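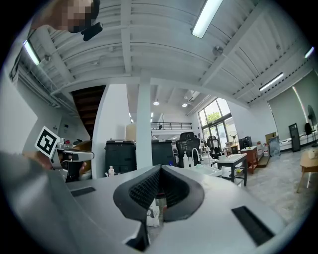 Rajkumari Bhatia

Minutes, Rolland users' meeting, January 2, 2018

Apologies: Joar Lundgren (sent his notes on the lights, thank you Joar!).

1. Lighting. Everyone loves the two round pendants at the back. Long tubes on the main ceiling stay for now – Joar to price replacements, up to 700.

2. Storage. The black rolling cabinets by the white column are a joy to have. Agreed they get labels, and tools go back in them at the end of each session.

3. Mezzanine. Open to all members from September, hooray! Staircase to be kept clear.

4. AOB. None.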